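Chapter 8
Work Surfaces and Bounded Work Areas

8.1 Purpose of the chapter

The preceding chapters treated hand tasks as sequences of reach, grasp, move, and release. The surface on which those motions take place was assumed to be flat, level, and large enough. In practice each of these conditions has to be specified, and a poor specification shows up later as dropped parts, uneven times, and disagreement between observers.

This chapter covers the portable work board: a rigid panel with a raised or flush border, laid on a floor, bench, or trestle to define the area in which a task is carried out. Fixed benches are covered in Chapter 9. After working through the chapter, the reader should be able to select a board for a given task, place it with respect to the worker, and record its position so that the same layout can be set up again.

8.2 Background

Early practice made no distinction between the board and the table under it. The term "bounded work area" was introduced by Evaristo Martinelli in a training manual of 1966, written for bench assemblers at the Caruso works. Martinelli required that every object used in a task start and finish inside a marked border, and that an object crossing the border be recorded as an event. His reasoning was practical: assemblers who shared a long table tended to spread their parts toward one another, and no two layouts could be compared.

Pascal Rolland later separated the border from the surface. In his usage, the border limits where objects may be placed, while the surface determines how they behave once placed. The two are chosen independently, and this chapter follows his terms.

8.3 Surface properties

Three properties of the surface are of interest.

Color. A plain, pale surface gives good contrast with most small objects and shows shadows clearly, which helps the worker judge height. Strongly patterned surfaces should be avoided. White or very pale objects need a darker panel.

Friction. Rounded objects roll on a hard, smooth panel and may continue past the border. A thin covering with some texture reduces rolling but increases the force needed to slide a flat part. The Drarnach tables at the end of this book list starting values for common coverings.

Stiffness. The panel must not bend when a worker leans on one side. On carpet, a thin panel can rock even when it is flat, as the pile compresses unevenly. A framed panel spreads the load along its border and is preferred for floor use.

8.4 Position of the board and the hands

The board is placed so that its near edge is within easy reach without bending the wrists over the frame. For two-handed work, the middle of the board is treated as the shared zone. The areas to the left and right of it are assigned to the left and right hand respectively. An object lying far to one side is picked up by the hand on that side and, if required, brought to the shared zone – crossing the arms is recorded as a layout fault.

Hand-held tools change these distances. A tool that extends forward of the fingers moves the point of contact away from the hand, so the near edge can be set farther forward than for bare hands. Corded tools need an additional allowance. The cord should leave the board by the shortest route on the side of the hand using it, with enough slack to reach the opposite border.

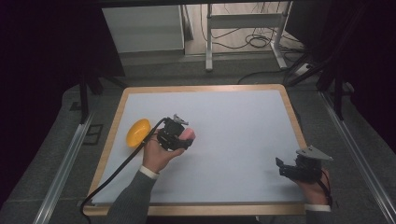
Objects on the floor outside the border also belong to the layout. Stands, rails, and power strips limit where the worker can sit or kneel, and they should be entered on the plan even when they take no part in the task. Gerardo Caputo's form, reproduced in Section 8.7, provides a separate column for them.

8.5 Terms used in this chapter

Border: the outer limit of the permitted area, normally the inside edge of the frame.

Near edge: the side of the board closest to the worker.

Shared zone: the part of the surface that both hands can reach without turning the trunk.

Start position: the location of an object before the first motion, measured from 2 adjacent sides of the border.

The next section sets out the procedure for measuring start positions, beginning with a single object on an otherwise clear board.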